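Trirkell Handheld Gripper Kits – Buying and Budget FAQ

Which tasks is the standard kit meant for?
Household handling: bags, cartons, towels, small packaged goods. Lab and outdoor work need a separate quote.

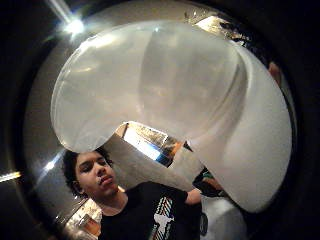
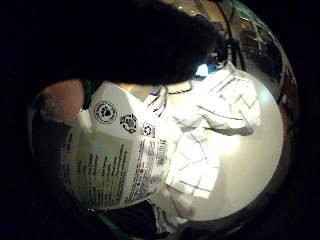 What does a kit cost?
The base kit is $2000 per operator. Mounts and spare fingers are billed separately under part 3927.

How many kits should we order?
One per operator, plus 2 spares for any site with more than four operators.

What is the lead time?
30 days from receipt of the purchase order. Orders placed through Brundari ship from the Plarside warehouse – allow an extra week for customs.

Are consumables included?
No. Budget for finger pads and cables as a yearly line. Test goods such as bags and boxed items are bought locally by the customer.

Can we use our own storage?
Yes, if the drives meet the write speed on the spec sheet. Vuorinen drives are preapproved.

Can unused kits be returned?
Sealed kits only, within 30 days of delivery. Return freight is paid by the buyer.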